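Housekeeping and Room Care, Unit 3
Home | Units | Handouts | Timetable | Contact
Rūta Mockus, November

Windows, sheers and sills in upper-floor rooms

Bring this handout to the practical on Wednesday. It follows on from the bathroom unit and uses the same Hukdale check sheet.

Start at the top and work down. Draw the sheer fully to one side before you touch the glass. Sheers mark easily and a loose weave will catch on a ring or a rough fingernail, so hold it by the hem and don't tug. Check the hem and the side that hangs against the frame, where grey dust collects first.

Dark frames show streaks and lint more than white ones. Wipe the mullion and transom with a damp microfibre cloth, then a dry one. Vacuum the track with the crevice tool before any water goes near it. Stone sills get neutral cleaner only, no vinegar.
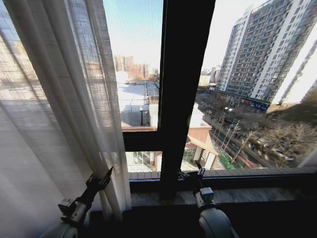

Fig. 1. Sheer curtain, dark frame with ridged track, speckled grey stone sill.

Glass is done from the inside only. Exterior panes belong to the Storov contractors and you are not to lean out or climb on the sill. Report exterior marks on the sheet with the room number.

Judge the glass by looking through it at something plain and pale. A sunlit roof or a clear sky is good for this. Low sun is best for finding smears, and worst for cleaning, as the product dries before you can buff it. Do sunny-side rooms at another time of day if the roster allows.

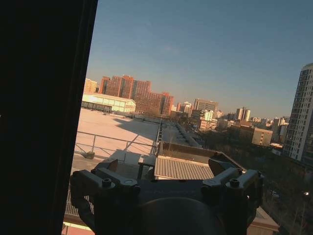 Fig. 2. Pale rooftop in low, warm sunlight, with guardrail and long shadow.

Allow 10 minutes per window, including the sheer. The pass mark for the practical is 70.

Reading for next class: Costello notes, section on curtain laundering. Bring your own cloths, colour-coded as before.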